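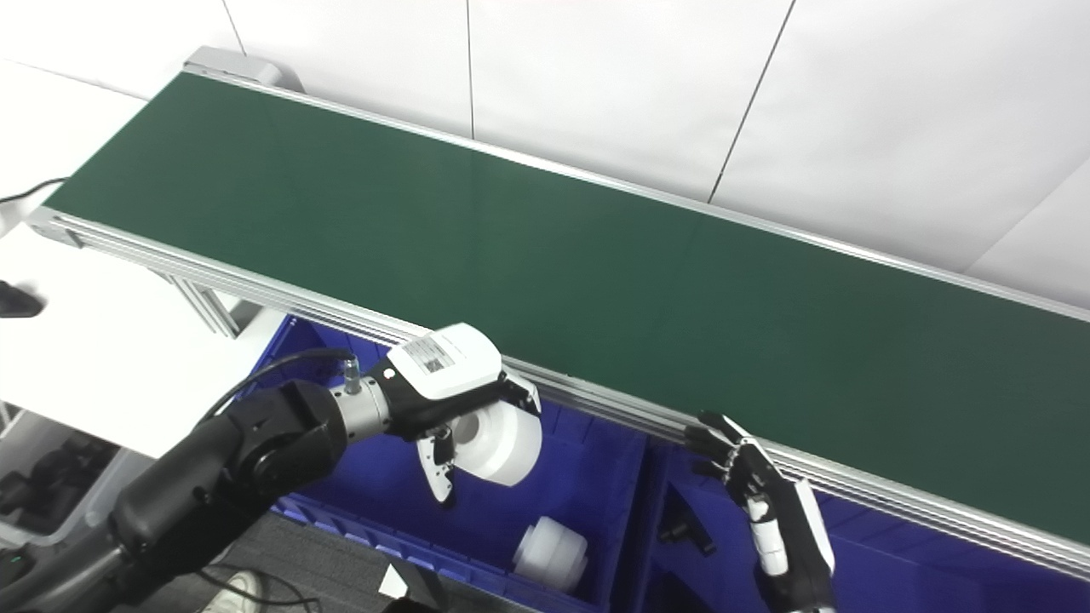

The green belt with the bins under it, Nemholm workshop.

July 2020

Took over the belt corner from Clyde and went through it properly. The belt surface looks fine to me. I wiped the seam with a damp cloth and then the grooves in the near rail, where the dust collects and nobody's brush goes. One bolt on the leg I tightened by 2 turns.

The blue bins I want to keep under the near side, side by side, and please not push them further back. The white roll stays in the left one, the larger. Black parts belong in the grey bin. I would like to write labels for all, but Navell still has not sent the card holders - I asked again.

For the belt itself I propose a rule: only the piece which is just now in work lies on it, and in the evening it is bare.

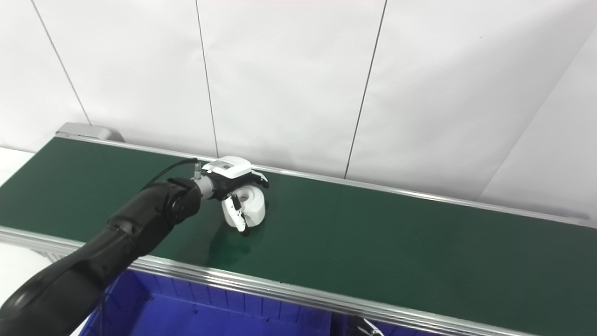
Ingrid Calloway asked whether the rule is also for small white pieces, as they get chipped when they are carried to the shelf and back. I think she is right. They can wait in a tray with a cloth until I find a better place.

Still to do: rail at the wall side, new cloths, ask Lyons for the price of a spare belt.

Filed under: Workshop notes, Housekeeping

Comments (2)

Cletus Kincaid: Spare belt was 3000 last time, without delivery. Ask for the longer guarantee.

Emmett Crenshaw: I have two trays free, will bring them over.

Contact Irena Piątek | © Kilari | Back to top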